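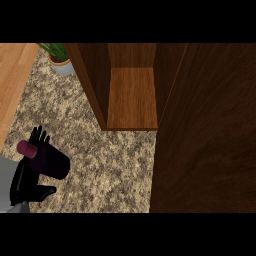 Home | Forums | Residents' Board | Rules | Search | Log in

Rennie Court Residents' Board > Building Policy > Proposed floor covering rule

rennie_board_desk
The Board requests comment on a proposed amendment to the house rules. Under the proposal, each apartment above the ground floor would be required to cover 80 percent of the floor area in living rooms, bedrooms and hallways with rugs or carpet over a suitable pad. Kitchens and bathrooms would be exempt. Owners would have 6 months to comply. Comments will be accepted in this thread until the end of March.

unit_holder_4C
I support the amendment. Footsteps and chair legs are plainly audible in the apartment below after 10 p.m., and the present rule asks only for "reasonable consideration." A rule that cannot be measured cannot be enforced fairly.

Clirnico
I must register an objection. My household includes a person with a severe dust allergy, and we removed all carpet on medical advice. The draft contains no exemption for such cases. I would also note the expense. I obtained a quotation of $3,332 from Viltex for rugs and pads sufficient to meet the 80 percent figure in a two-bedroom apartment.

topfloor_east
With respect to the previous comment, that figure appears high. We covered our living room and hallway for $700, using a dense felt pad and a plain low-pile rug. The pad does most of the work. A thick rug laid directly on the boards made very little difference to the neighbors below us.

Clirnico
Your figure covers two rooms. The proposed rule covers every room apart from the kitchen and bathrooms. The two amounts are not comparable.

topfloor_east
That is a fair correction. I maintain that the pad should be specified in the rule and the percentage reduced.

restent_owner
I own a unit that is leased through Restent. Does the obligation fall on the owner or on the tenant? My lease is silent on floor coverings, and I would not wish to be fined for furniture choices I do not control. I estimate some 2,000 dollars for my unit, and I would need time to budget for it.

rennie_board_desk
The obligation would rest with the owner of record. The Board will add a medical exemption, supported by a physician's letter, to the next draft. The request to specify a minimum pad thickness has been noted. The percentage remains open for discussion.

unit_holder_4C
I would ask that the percentage not be lowered for bedrooms.

Contact the Board | Copyright Rennie Court Residents' Board | Back to top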